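Sat 24 June - Notebook entry, whiteboard cleaning and reuse

Present: A. Joshi and the undersigned.

The purpose of the session was to settle how the small handheld whiteboards are to be wiped, stored and returned to use. Stock at the start of the day was 74 boards. Of these, 2 were withdrawn for cracked corners and have been entered in the Temus register as scrap.

Procedure followed:

1. Wipe with a dry felt pad, long strokes, top to bottom.
2. Wipe again with a cloth dampened with the Clirkberg cleaner.
3. Leave face up for five minutes, then inspect under the bench lamp.

Black and blue marker came away at the first step on nearly all boards. Red is the difficult color. Where red writing has been left over a weekend, a pale trace remains after both wipes, and a second application of cleaner made little difference. Aarti Joshi suggests that the Flavbridge markers be kept for the large wall board only. I agree, and have moved the open box to the upper shelf.

The boards with colored borders are to be kept together. The border lifts slightly if a board is stored on its corner, so they should lie flat in the drawer - no more than ten to a stack.

Faint red lettering is to be recorded as "trace" in the condition column, and the board may stay in service.

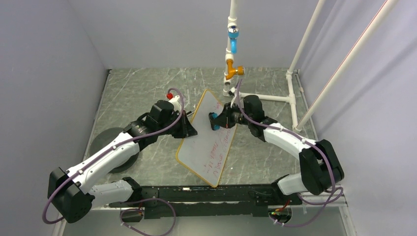
Boards marked "trace" twice in succession should be set aside for the stronger solvent, which Gu has on order under line 1,335. Until it arrives, please do not use the bench acetone. It dulled the surface of one board in November and the marker has been harder to remove from that board ever since.

Outstanding: new felt pads, labels for the drawer, and a decision on the two scrap boards.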